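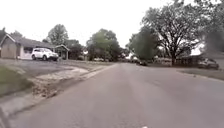 Karlijn Verschueren told us the driving is the easy bit to teach, it's the curbs that eat the hours. Visit to Trileo, July – two of us, notes typed on the train, sorry.

They teach a sidewalk delivery cart by remote control. Operator sits at a desk with a wheel and pedals, drives a street like this one, parked cars on both sides, no lane lines, and every run gets saved. 240 runs so far, 58 thrown out for bad steering. I got 2 minutes at the wheel. Overcorrected the whole way.

Lag is small but you feel it. Nour Sayegh had me lift off the pedal early – much beter. They keep the slow runs too, she says the cart needs to see hesitation.

Didnt get to the Fedow arm upstairs. Next time.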